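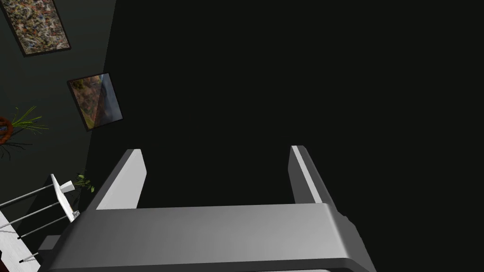
A rendered gripper in matte grey. The top face of the palm is slightly lighter than the front face.

Chapter 5
Light and Shade on Solid Objects

By the end of this chapter you should be able to:
name the main areas of tone on a simple solid
find the direction of the light from the shading
shade a cube, a cylinder and a sphere in pencil
explain the difference between a form shadow and a cast shadow

Before you start

You will need a soft pencil, a hard pencil, a putty rubber and a sheet of smooth paper. The exercises were tested on Utiter cartridge paper at 200 grams per square metre, but any smooth paper of similar weight will do. You will also need a desk lamp and a plain white box. If you have not yet finished the outline drawings in Chapter 3, do those first, as you will be shading some of them here.

5.1 Why tone matters

An outline tells us where an object stops. It says very little about the surface in between. A circle drawn in line might be a coin, a plate, a ball or the end of a pipe. Once tone is added, most of these readings drop away and the viewer sees one solid thing.

Tone means how light or dark an area is. It is separate from colour. A yellow wall in deep shade can be darker in tone than a blue wall in full sun. Beginners often find this hard to judge, and it helps to half close your eyes when you look at the object. Detail and colour become weaker and the large areas of light and dark are easier to compare.

In this chapter we work only in greys. Colour is added in the next part of the book.

5.2 Flat surfaces

A flat surface under an even light has nearly the same tone all over. Where two flat surfaces meet, the tone changes suddenly, and this change is what we read as an edge. A white box under a lamp will usually show three faces at once: one light, one middle and one dark. The face turned most directly to the lamp is the lightest. As a face turns away from the lamp, it receives less light and becomes darker.
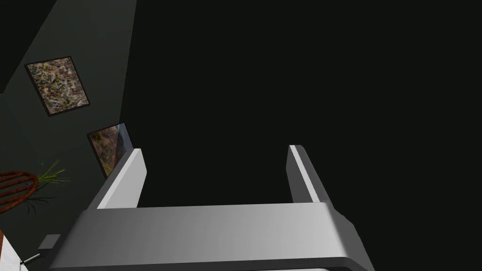 Edges need some care. On a sharp edge the two tones meet in a clean line, and there is no need to draw an outline between them. On a bevelled or rounded edge there is a narrow band where the tone passes from one to the other. Leave this band until last. Many students put a heavy pencil line along every edge out of habit, and the drawing then looks like a shaded diagram.

The background also changes how a tone appears. A middle grey looks pale against black and dark against white. To see this for yourself, cut two small squares from the same sheet of grey paper. Lay one on black card and the other on white card and compare them from across the room.

5.3 Curved surfaces

On a curved surface the tone changes gradually. A cylinder standing upright and lit from one side has a light strip, then a run of middle greys, then a dark strip called the core shadow. Beyond the core shadow the tone often becomes a little lighter again. This is reflected light, which has bounced off the table or a nearby wall. It should never be as bright as the light strip.

A sphere follows the same order, but the bands curve around the form. Shade it with short strokes that follow the surface.

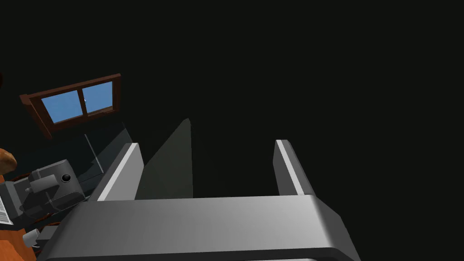

A bright strip on each finger separates it from the dark background. The wedge shape between them, close in tone to what lies behind it, stands out only faintly.

Exercise 5A: A scale of greys

Draw a row of five squares, each 50 mm wide. Leave the first one white. Make the last one as dark as your soft pencil will go without shining. Fill in the three squares between so that the steps look equal. Keep this scale beside you for the rest of the chapter.

Exercise 5B: The white box

Place the box on a plain table with the lamp to one side. Draw the outline lightly. Match each visible face to a square on your scale and write its number in the margin before you begin to shade. Then move the lamp to the other side and make a second drawing.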